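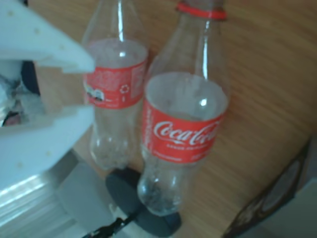
**Figure 2.** Two empty clear plastic bottles with contoured bodies and red wrap-around labels, on a wooden tabletop.

### 3.2 Empty bottles at the point of discard

The household diaries described in Section 3.1 gave us weights but said little about where containers sat between the last drink and the collection bin. This section deals with that interval. We call it the holding stage, following the term used in the earlier Denavholm survey, and we treat it as part of the sorting process even though most participants did not think of it that way.

Of the 119 households that returned usable diaries, over 100 reported keeping empty drink bottles indoors before taking them out. The usual places were the kitchen counter, the floor beside the back door, and a table that was also used for meals. Only a few households had a bin set aside for bottles alone. The rest used whatever was at hand, most often a shopping bag or a cardboard box that had come with a delivery.

The choice of holding container affected how the bottles were kept. Bags let bottles lie at any angle, and participants who used them wrote more often about drips and sticky floors. Boxes were better liked, but their depth mattered. A deep box takes many bottles and hides them, so that other items (food trays, paper cups, fruit peel) were dropped in on top. Hsiu-ying Yau, who coded the diary entries, found this kind of mixing in deep boxes far more often than in shallow ones.

Bottle shape was the second factor. Straight-sided water bottles pack closely when they stand upright. Contoured soft drink bottles do not, as the waist leaves a gap between neighbors and the wider parts touch first. A lobed base helps a bottle stand on a flat surface, but an empty one is light and tips over easily. Several participants wrote that they had given up standing bottles on the table and laid them down instead, which took more room. 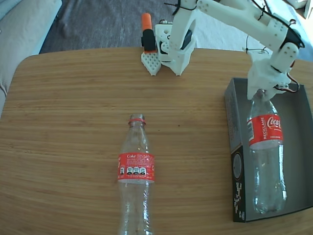 Shallow boxes were the holding container we looked at most closely in the Ponstead sessions. Their low sides make it easy to see what has already been put in, and the contents can be lifted out by the neck without tipping the box. They also hold fewer bottles, and overflow onto the surface beside them was common in the diaries. The two positions can be compared in Figure 2's companion view, where one empty bottle stands upright in a shallow dark gray box and another lies on its side on the tabletop. The upright bottle takes up little floor area in the box. The one lying down needs its full length, and a row of such bottles would soon fill a small table.

Caps were handled in three ways. Some households put them back on, some threw them into general waste, and some saved them in a jar for a school collection. The local guidance asks for caps to be left on, but the printed leaflet mentions this only on the reverse side, and fewer than half of the participants we spoke to had read it. A missing cap makes little difference while a bottle is upright. Once the bottle is on its side, any liquid left inside can run out, and this was the complaint we heard most often about tables and counters.

Labels caused less trouble than we expected. Participants seldom removed them, and the full wrap-around type was left in place in nearly every case. Sum-yee Tai asked participants at Ponstead to point out the recycling mark on a soft drink label. Most found it, but slowly, and several looked first at the nutrition panel. We did not ask them to explain the mark, so we cannot say how well it was understood.

Crushing was rare. We had assumed, based on the figures in Chraibi, that most households would flatten bottles to save space. Diary entries suggest that people flattened bottles only when the box or bag was already full, and that contoured bottles were considered harder to flatten than plain ones. For the volume estimates in Section 4 we therefore used the uncrushed volume of each container. The Zaston collection model assumes full crushing and gives lower totals for the same number of bottles. Section 4.1 sets out the difference by household size.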